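The Small Parts Shelf Is Open Again!

Sep 13, 2025

After a long summer of sorting, the small parts shelf at the Stemberg workshop is back in business, and we could not be happier with how it looks. If you have ever gone home with a half-finished project for want of one screw, come and see it!

The big change is the drawers. Everything used to live in jars, and the jars were lovely to look at but hopeless to search. Now the countersunk screws have their own row, sorted by length and then by finish, with the hex-socket ones on the left and the slotted ones on the right. Springs have moved up a shelf, next to the pivot pins and washers (finally!). Each drawer has a card on the front with a sample part tied to it, so you can hold yours up and compare before you go rummaging.

We also cleared off the long table by the window - it is for laying out work in progress, and you are welcome to leave a project there overnight as long as your name is on it.

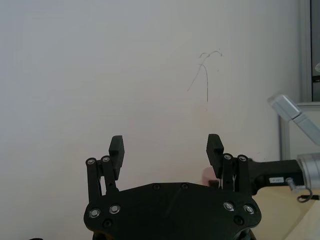

What We Still Need

Short countersunk screws in black or silver, any quantity. Spare hex keys, especially the tiny sizes that vanish first. Rubber or ridged grip pads from old clamps and vises, even worn ones. And if you have a drawer cabinet sitting in the garage, the Vokness group would love to take it for their own shelf, which opens in October.

Bring donations to the counter any time we are open. A mixed coffee can is fine, we enjoy the sorting more than we should! Please do leave out anything rusted solid or still greasy.

Borrowing and Taking

Screws, washers and springs are free to take for repairs. Hex keys and drivers go back on the board before you leave. For anything bigger, write it in the green notebook so the next person knows where it went. The last notebook filled up at 600 entries, and the new one is already well underway - keep them coming, and add a line on what you fixed if you have a minute. We read every one.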